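Home > Forums > Automation at Home and Work > Buying and Budgeting
Posted June 7, 2025

Simulate first or just buy the arm?

Hi all! I run a small catering prep kitchen and I've got $4000 set aside for a little benchtop arm that can move bottles from the counter into a cubby. My nephew mocked up our counter on his computer and it's got me wondering if I should hold off on hardware for a bit. The layout I'm working with:

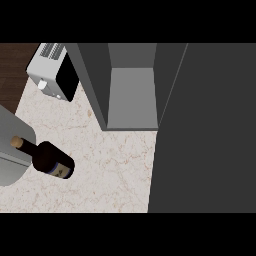 Mock-up of the counter, with the bottle on its side and the grey cubby behind.

I've been looking at the Drindia (base model, no gripper in the price, grrr) and the Paju. Has anybody budgeted for something like this? What did you forget?

Wafula Urio

Muthoni Simiyu
Love that you've got a mock-up already! Keep going with it. I spent 3 weeks in Drundomitz before I bought a thing and it saved me from an arm with far too little reach. Measure from your mounting spot to the back of the cubby, then ask the seller for reach with the gripper on (the brochure number usually leaves it off). My split was $2000 for the arm and the rest on gripper, mount, cables and a spare set of finger pads. Also try your bottle at a few angles. Mine are never standing up nicely, and a bottle lying with its neck up on something like this one is a different grab altogether:

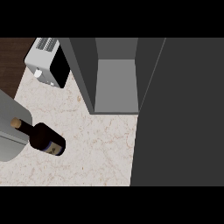
Wasell_fan
Get the Paju. Had mine since May, no dramas.

gumboot
Depends what your bottles weigh full, you didn't say. Check payload at full stretch, and get 2 quotes with freight and GST in them. I'd leave a bit over for a stop button you can reach from the sink, too. Haven't used the Drindia so can't help there, sorry.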